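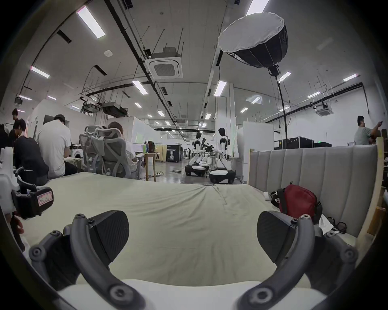

FOR IMMEDIATE RELEASE

Nellmont opens sleep-and-work showroom in Wostavham, beds and desks on one floor

WOSTAVHAM — Nellmont, the bedroom furniture maker, opens the doors Tuesday on a new showroom at the old Varkisow building in Wostavham. 3,460 square feet, one level, no stairs. Beds, headboards, desks, office chairs, bedding, small tables. Doors at 10 a.m., coffee until it runs out.

The idea is simple. Plenty of people now sleep and work in the same room. Students, renters, anyone with a spare room that has to be two things. Most stores still put the beds on one floor and the desks on another, and the customer has to guess how the two will look together. The Wostavham showroom puts them side by side, at the distances people have at home, and leaves them that way all day so visitors can sit down, lie down, spread their stuff out and see if it works for them.

Bring your bag. Bring your laptop. Put them on the bed, everybody does.

What's on the floor

The showroom has 57 pieces at opening, all of them for sale and all of them made to be used in the store. Nothing roped off. Staff will not follow you around with a pillow.

The lead piece is the Van Hecke bed, new this season. Upholstered headboard, light gray, with vertical channels running top to bottom. The channels are wide enough to lean against for a whole evening without a button or seam digging into your back, which was the main complaint about the older tufted model. Headboard comes in light gray, oat and dark green. Queen and king now, full size to follow in December.

Van Hecke headboards are sold with the bed or on their own. On their own they start at $395. The bolt holes fit most standard frames, and the store keeps a paper template at the front desk so you can take it home and check before you buy. Please do check. Returns on headboards are a pain for everyone.

Also on the floor:

Mesh office chairs, high back, with headrest. Gray or black. Seat height adjusts, headrest adjusts, arms adjust on the upper model only.

Desks in two depths. The shallow one is meant for the foot of a bed or along a wall where a door has to open past it.

Small wooden side tables. Sized for a water bottle, a lamp, a backpack if you are not fussy.

Sheets and covers in soft greens, beige, white and a rust color that looks better in person than on the web site.

Light wood frames and posts, sold flat, for open shelving or a room divider.

Sheets: unironed on purpose

The display beds are made up fresh each morning and then left alone. By noon they are wrinkled. That is what a sheet looks like after people sit on it, and customers asked to see it. Nellmont used to steam the display linens twice a day and got a steady stream of calls from buyers who could not get the same result at home. So no more steaming. What you see in the store at 4 p.m. is close to what you'll see in your bedroom.

The pale green sheets are a cotton weave, mid-weight, deep pockets. They wash warm and go in the dryer on low. They will crease if you leave them in the basket over night. Pull them out while still a little damp and put them right back on the bed, that takes care of most of it.

Layout help, free

Every Tuesday and Saturday, from opening until 2 p.m., the showroom runs drop-in layout help. No appointment. Bring the measurements of your room — wall to wall, window height, which way the door swings, where the outlets are. A phone sketch is fine. Staff will mark out your room on the floor with tape at full size and move the real pieces into it. Takes about as long as it takes. On busy days there is a sign-up sheet by the door.

Questions the staff hear most, and short answers:

How much room behind a desk chair if the bed is right there? Three feet is comfortable. Less is possible if the chair rolls under the desk all the way, so try it with the arms down.

Can the side of the bed be the seat at the desk? For short stretches, yes. Not for a workday. A mattress edge is too low for most desks and too soft to hold you up.

Headboard against a wall or at the open end of the room? Either. The Van Hecke is upholstered on the back as well, so it can stand in the open and split the sleeping side from the working side. The bare-back models need a wall.

Where do the glasses go? Somewhere other than the mattress. A shelf, a hook, the side table, a shallow tray. The store sells the tray.

Is mesh or foam better for a chair in a bedroom? Mesh dries faster and weighs less when you have to shift it every night. Foam is quieter. Try both, the chairs are next to eachother.

Bring the group

Wostavham is a college town and a lot of shared apartments get furnished in one weekend by four people who disagree. The showroom has set aside the area by the back windows for groups. Desks pushed together, chairs, a bed within reach, a monitor you can plug into and pull up your floor plan. Stay as long as you want. Groups buying for one address get free delivery on a single trip, no minimum.

Schools, clinics, and small offices that need a rest room or nap room can book the same area before opening hours. Six seats at a time works best, any more and people are standing around.

Delivery and set-up

Delivery inside Wostavham within 6 days for anything in stock. Outside town, two weeks. Drivers carry in to the room of your choice, unpack, and take the cardboard away. Headboard mounting is included with any Nellmont frame. Mounting on someone else's frame is extra and the driver can say no if the holes don't line up — hence the paper template, see above.

Mattress removal is offered for one old mattress per new bed. It must be bagged. The store hands out the bags free, ask at the desk.

Fabric samples can be borrowed for a week. The light gray and the oat look nearly the same under store lights and very diffrent next to a north window, so take both home.

Opening week

Doors at 10 a.m. Tuesday. Open until 7 p.m. all that week. Opening week offers: two pillow cases with any sheet set, and one side table at half price with any bed. One offer per household, while stock lasts, not combined with the group delivery deal.

Parking behind the building, entrance from the side street. The front curb is a bus stop and they do tow. Step-free entry at both doors. Restroom at the back left, past the chairs. Dogs fine on a leash, off the beds please.

About Nellmont

Nellmont makes beds, headboards and small-room furniture and sells through its own stores and web site. The Wostavham showroom replaces the smaller counter the company ran inside the Varkisow building's ground floor market hall. Orders placed at the old counter will be honored at the new desk. Bring the receipt or the phone number you gave.

Press and trade contact

Nellmont press desk, Wostavham showroom, Varkisow building. Press walk-through Tuesday at 8:30 a.m., side entrance, before the public opening. Fabric swatches, dimensions and price list available at the desk or on request. Media wanting to film on the beds should let the press desk know the day before so one can be kept free.

Updated price list to follow — the December one will include full size.

###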